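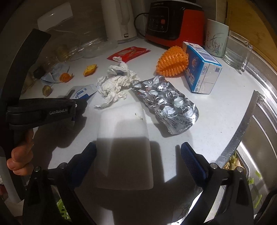
A reader of the first draft wrote in to ask why anyone would keep notes on counter litter at all, when the sensible thing is to sweep it into the bin and get on with supper. Fair enough, and I do sweep it up in the end! But the bits and pieces that gather on a kitchen counter have a way of needing six small decisions before the cloth comes out, and that is what these notes are for.

# Bollendale Counter Notes

Short notes on clearing a kitchen counter, kept as plain text files. There are 257 of them so far, almost all written in the evening, and most are only a line or two long.

## What gets sorted

- **Blister packs.** Run a thumb over every pocket before you let one go. Empty ones go under `foil`.
- **Cartons and small boxes.** Look inside, then flatten. If there's a leaflet you still want, it lives in the drawer.
- **Tissues and snack wrappers.** Straight out, under `trash`.
- **Flat plastic sheets.** These get the longest notes, I'm afraid – I can never quite decide whether a sheet is packaging or something worth rinsing and keeping. When in doubt it goes under `ask`.
- **Silicone odds and ends.** Never thrown away without asking the household first.

## Layout

`adach/` holds the everyday counter, and `wedine/` is for the big clear-outs after a shopping trip. The folder called `Čierny` is my old set from before the labels were settled, so please be patient with it (the spelling wanders a good deal).

Each file has a label, a note, and sometimes a second thought. Notes stop at 100 words, though I have gone over when a carton got interesting.

## Known gaps

Glass is hardly covered, and nothing from August has been typed up yet – the notebook is still in a box somewhere.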